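10 September 2019

Verkstead kiln log, glaze room

Started late, kiln still at 70 C when I got in so no unloading before ten. Used the time to re-sieve the Brirnen white. Third bucket had lumps again. Pretty sure the lid was left off over the weekend, there was a hard skin down one side. Scraped it, 80s mesh twice, much better. Wrote KEEP SHUT on the lid in big letters.

Unload, kiln 2:
— top shelf fine. Bowls glossy, no pinholes, one foot ring a bit rough.
— middle shelf, the tall cups crawled again. Same place as last time, just under the handle. Bare patch the size of a thumbnail on four of them.
— bottom shelf dull. Underfired? Cone was barely bent down there, top one was right over.

So the spread top to bottom is worse than in January. Controller said peak 1,262 but that thermocouple is up high and I dont trust it for the bottom half. Elements look tired on the lower ring, two coils sagging out of the groove. Leen measured resistance on that ring before lunch and it was up on the number written inside the panel. She thinks they will do a few more firings. I'd rather change them now, we have the Seppälä order in the next load and I do not want to explain dull plates to them.

Crawling. Things I can think of:
dust on the bisque (they sat out on the rack all week)
handles handled too much, greasy fingers
glaze too thick where it pools under the handle
clay still damp from sponging

Rawan says thick. Could be, the bucket was heavy when I weighed it. 200 ml came out well over what the card says. Added water a bit at a time, stirred, weighed again, stopped when it matched the card. Should have done that before the last batch and not after.

Test for the next firing. 7 cups, all same clay, all bisqued together:
1, 2 as we do now, no wipe
3, 4 wiped with damp sponge, left overnight
5, 6 same wipe, thinned glaze
7 thinned glaze, no wipe, because I ran out of cups

Not a great design, I know. Leen wanted two of each. Next time.
Marked the feet with iron oxide. Number 3 smudged, looks like an 8. It is 3.

Nonley stoneware arrived, four bags split along the seam. Rebagged and put at the back. Feels wetter than the last lot, sticks to the wheel head. Rawan threw a couple of test cylinders and they slumped a little at the shoulder. Leave a bag open for a day and try again. Havent called the supplier yet, do that.

Shrinkage bars: made five from the new clay, 100 mm line on each, drying under plastic. Measure dry, after bisque, after glaze. Do NOT let anyone turn them over, the last set curled.

Sat down with Rawan and Leen late afternoon to go over the schedule. Agreed:
— slower ramp at the end, hold 15 min at peak, see if the bottom shelf catches up
— cone packs on all three shelves every time, no more skipping the middle
— order elements for lower ring, Leen to get the price
— Seppälä plates go on the top and middle only
— glaze weight written on the sheet at every mixing, with intials

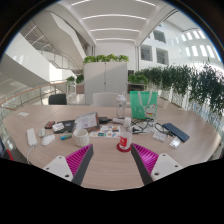 The big table. White mice, power strip and cable at the left.

After that, loaded kiln 1 for bisque. Mostly Rawan's planters, walls thick, so long candle overnight with the bung out. Left one gap on the second shelf, didn't want to force it. Program 3, checked twice.

Kiln wash on the bottom shelf of kiln 2 is flaking. Grind back and re-coat before the test load. Mask is in the drawer, filters need replacing.

Tomorrow: cones out of the store cupboard, wipe cups 3 to 6, call about the clay, weigh the white again once it has settled.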